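Hand-held gripper on a cluttered table: house rules
December 22, 2024 | by the Iltside workshop desk

Quick ones before the break. Same rules as November, bit tidier.

Clear a gap round the thing you're picking up. Fans, jars, anything with a lid, to the back. Leads behind, never across.

Soft stuff first. Pouches, plush, keyrings. Pads level, close slow, stop when the fabric gives. No squeezing for luck.
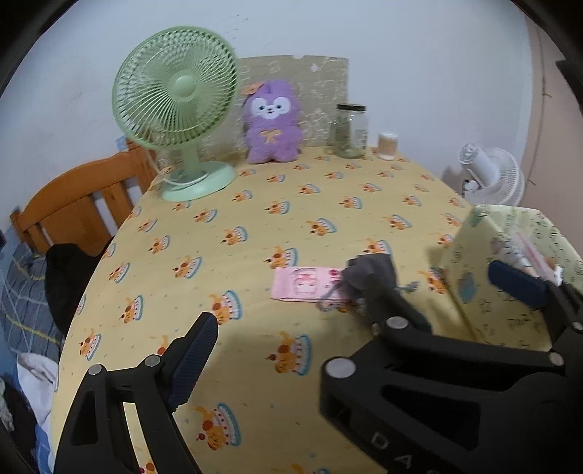
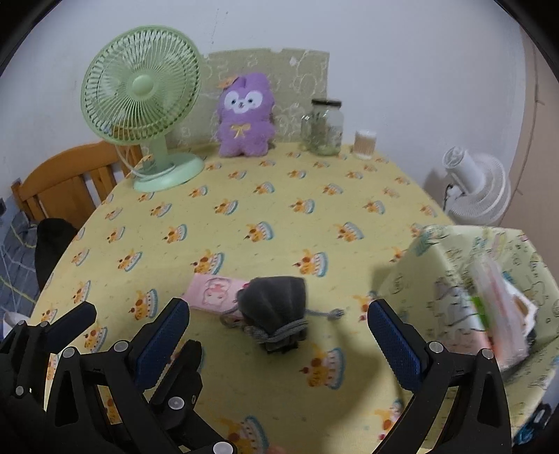
Chains and cords: know were both ends go before you lift. A trailing loop will take its neighbour with it.

Wipe pads every 13 picks. Dry cloth, no sprays. Check the pivots too, any wobble and it goes back in the box.

Cloth flat, no rucks. Pulled tight is better then clipped.

Bad pick? Keep it, mark it bad, carry on. Don't redo it and bin the first one.

Stop after 128. Hands get sloppy. Kettle, 5 minutes, swap over.

Related tips
Labelling leads the Horer way
Potgieter clamps: when to oil
Flotano pads, washing and drying
Storing small grippers over winter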